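Can a Machine Do the Chores Yet? Group 4 Project Report

Our group (Tobias Lindqvist, Gwendolyn Begay, Jovita Zepeda) started with a simple question: could one robot arm do the kind of chore that people do with their hands every day, such as putting things away in the right spot? A real kitchen or stockroom was out of reach for a class project, so we worked in simulation. The setup is a bench job, picking up small items and placing them around a framed enclosure on a table. We called it Zirnach.

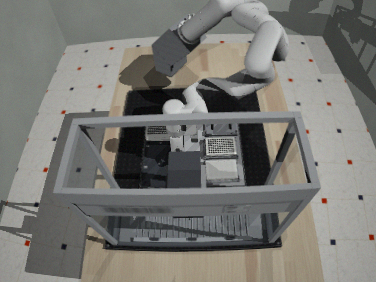
Figure 1. The simulated work table with the arm, the enclosure and the trays.

We chose a bench job because it looks easy. Everything has a fixed place and the table never moves. A dishwasher rack or a store shelf asks for much the same reach and aim, with more mess.

We ran 196 attempts in April. An attempt counted as done only if the item ended up where it belonged and nothing else had been pushed. The arm finished 100 of them. Most of the failures came in the last bit of travel, when the gripper was low and close to the surface. Small errors in height mattered more there than we had planned for.
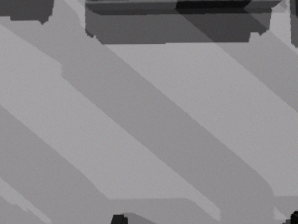

Shadows were the other problem. Jovita changed the lighting for 45 of the attempts, and the program that guessed item positions did worse in most of them. A person would hardly notice the change – the program treated some dark stripes as edges.

We also looked at reach. The arm has to come in over the top bars, so Gwendolyn added a higher path to the plan. It was slower, but it had only nine bumps in the whole set. 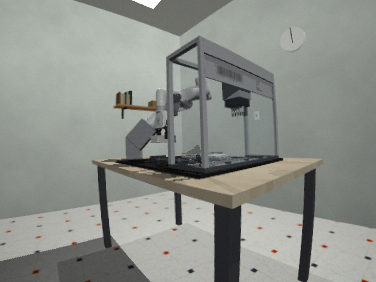 Our answer is "partly." For a shop floor where items stay put, we think an arm like this could take over some steps now. For a home, we would not trust it to clear a table. Next term Tobias wants to repeat the test with items placed at random.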